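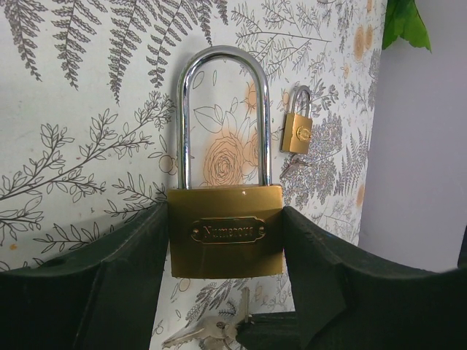 Writing House Rules for a Shared Gripper Bench
Project report, second-year lab course
Lieselotte Kasten, Nuno Magalhães, Chang-ho Bang
2019-10-02

1. Where we started

When our group picked a topic in March, we all wanted to build something, and I will admit that a set of written rules was nobody's first choice. But our supervisor, Heike Görtz, kept a binder of notes left by earlier groups, and once we had read it over a long afternoon (and a good deal of tea) we were quite taken with it. The notes disagreed with each other wonderfully. One group wanted the fingers closed before the arm moved off its rest position, another wanted them open, and a third had simply written "ask Jannik," meaning Jannik Fuchs, who looks after the bench and is very patient about being asked.

So our project became a short set of rules for grasping and handling practice, written for students who have had the safety talk but have never run the arm themselves. We call it the Lurwood sheet, after the room.

2. What we read first

We began with the published safety standards for industrial robots, as far as the library had them, and with the manual for our own arm. They were a great help on stops, fences and who may stand where. They had much less to say about the things students really get stuck on, such as how hard to squeeze a metal object with flat sides, or what to do with the parts that hang off it.

3. Why padlocks

Most of our examples in the sheet use padlocks. A brass body with straight sides is a friendly thing to close two fingers on, but the tall shackle on the big one sticks up well past the grip, and it is shiny, so the wrist camera picks up streaks of white and gray along it. The small padlock is a different problem again, being so much smaller. Keys are the worst of all! They dangle under the work, and a finger can hide part of the bunch from the wrist view.

Patterned backgrounds get their own paragraph in the sheet. Gray ferns and leaves printed on off-white make a gray key surprisingly hard to pick out, and we wanted new students to meet that early on, while someone is there to help them.

4. The rules as they stand

Keep one hand free for the stop button whenever the arm is powered.
Close on the body of a lock, never on the shackle.
Bring both fingers to the object evenly. If one side touches first, open up and line up again.
Look at hanging keys from the side as well as through the wrist camera before you lift or turn anything.
Start at the low force setting and go up one step at a time.
Check the inner faces of the fingers before each session and write down any new wear in the log.
Say out loud what you are going to do when another person is at the bench.

5. Trying them out

We asked the Clarnton evening class to work with the sheet for 2 weeks, and afterward we went through the log, all 226 entries of it. The students were generous with their comments. Most liked the rule about speaking up, though several felt silly at first. The rule on even contact had to be rewritten after Chang-ho watched three people read it three different ways.

6. Still open

We never settled how often the fingers should be replaced. Jannik goes by eye, and Nuno would like a fixed number of grasps, but our log is too short to support one. Heike has asked the next group to keep the same log columns so the entries can be joined to ours, and the blank pages are in the back of the binder.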